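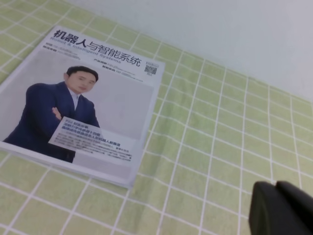

Re: [teleop-chat] flat floppy things

Hi all,

Janka Slanina wrote:
> We're at 471 demos on rigid stuff and it's going great, but
> anything thin is a nightmare to drive by remote. How are the
> rest of you getting fingers under paper?

Oh Janka, I feel your pain! I've been on magazines all week (Robot & Intelligent Systems on the green checked cloth, bloke in the navy suit with his arms folded, I see him in my sleep now) and my first 2 days were rubbish. I kept coming straight down on the cover and scrunching it.

What helped was slowing right down and sliding it to the table edge first, then pinching the bit that hangs over. Hand guiding beat the remote for me too, you can feel the cloth start to drag before you'd ever see it. I've got 355 keepers now and nearly all of them were done by hand.

Do pull the cloth tight between goes, mine creeps. And start the gripper well off to the side, the Tometti notes say to begin right over the object but I got much lazier paths that way.

Has anyone at Busunthorpe tried a different colour cloth? I'd love to hear.

Cheers from Gotstead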